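Skilell Braiding Stand: Owner's Guide
Section 3. Setting Up and Making Your First Cord

Welcome to the fun part! By now your stand is assembled (Section 2) and the top disk turns freely. This section takes you through cutting and measuring your strands, winding the bobbins, hanging the counterweight and braiding a first round cord. Set aside an evening for it, and put on some music if you like, as the hand movements have a lovely rhythm once they settle in.

3.1 Before you start

You will need:
The stand with its top disk locked
Eight bobbins from the tray (the full set has 13; keep the rest for Section 5)
The counterweight bag with its metal beads
Cord or yarn in two colors
Sharp scissors, a tape measure and a scrap of cardboard

Choose a smooth, medium cord for the first project. Fuzzy mohair is gorgeous and we love it, but it grabs its neighbors and hides your mistakes until they're far down the braid. Two strongly contrasting colors are best. The pattern shows up right away that way, and so does a strand that has gone to the wrong slot.

CAUTION: The counterweight beads are small. Keep them away from children and pets, and close the bag fully before hanging it.

3.2 Measuring the strands

1. Decide how long the finished braid should be. A bracelet is a nice first goal.

2. Cut each strand to twice that length, plus a hand's width for tying. Dense patterns eat up more, and you'll get a feel for this surprisingly fast.

3. Pull each strand straight before you measure it. Cord that has been sitting on a ball or spool has a memory, and a curly strand will come out shorter than you think. Hold it level and firm, but don't stretch it so hard that it thins.

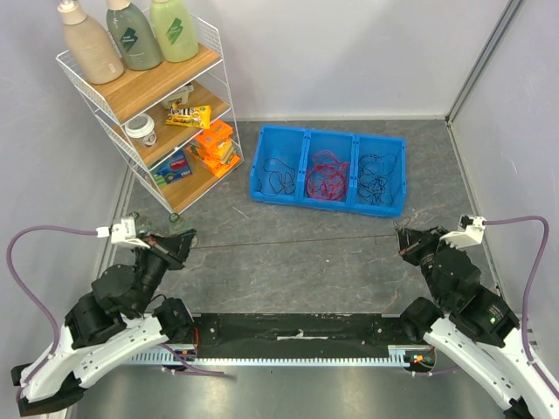

4. Lay the first strand on the table as your master and cut all the others against it. Don't measure each new strand from the one you just cut, or the small errors will pile up.

5. Line up the ends and tie them together in one overhand knot. Snug is good enough, because you will be trimming it off later.

NOTE: Waxed cotton can be warmed between your palms to relax the bends. Leather lace can't, and should hang from a hook overnight.

3.3 Winding the bobbins

1. Drop the knot through the center hole of the disk and slide a chopstick or pencil through it underneath, so it can't pop back up.

2. Take one strand, find its free end and attach it to a bobbin with a slip loop.

3. Wind toward yourself until the bobbin hangs a hand's width below the edge of the disk. Snap the collar shut.

4. Repeat with the others, going around the disk. All the bobbins should hang at the same height. They will drift as you work, and that's fine.

If a bobbin unrolls by itself, the collar is on upside down. The raised dot faces up. (Jummai Amadi, who tested this guide for us, wound all eight of hers upside down and still finished a very handsome key cord, so don't panic if you find out late.)

3.4 Keeping colors apart

Tangles start in storage far more often than on the stand. Before the first move, put away every length you aren't using. A shallow box with dividers does the job beautifully: one color to a section, each length in a loose coil, with the end where you can grab it. Wide sections suit stiff cords that hate to be bent. Pull from the top of the coil, never from the middle.

Leftovers are worth keeping, too. Short bits make wonderful tassels (see Section 6), and a scrap of a discontinued color can save a repair years later.
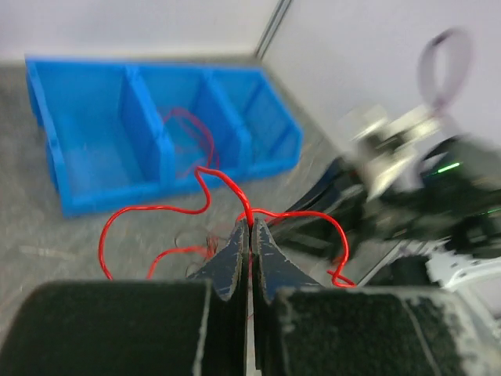

3.5 Hanging the counterweight

1. Fill the bag to the line marked 600 g. That's the right weight for eight bobbins in medium cord.

2. Remove the chopstick and clip the bag to the knot under the disk.

3. Let go slowly. The strands should spread out evenly like spokes, and the knot should sit just below the hole.

If the knot is pulled up against the disk, add beads. If the strands look strained and the bobbins creep up, take some out. A heavier bag gives a softer, more open braid, and a lighter one packs the strands tightly. Try both!

CAUTION: Keep your feet out from under the bag until you are sure the clip has closed.

3.6 Your first round braid

1. Place two bobbins at each compass point: dark at north and south, light at east and west.

2. Lift the right-hand bobbin at north and the left-hand bobbin at south at the same moment. Swap them.

3. Lift the left-hand bobbin at east and the right-hand bobbin at west. Swap them.

4. Keep alternating. After 10 rounds, stop and look underneath. You should see a neat little rope forming, with the two colors spiraling around it.

5. When the bag gets close to the base, unclip it and clip it on again higher up the braid.

Taking a break? Stop after step 3 so you know where to begin again.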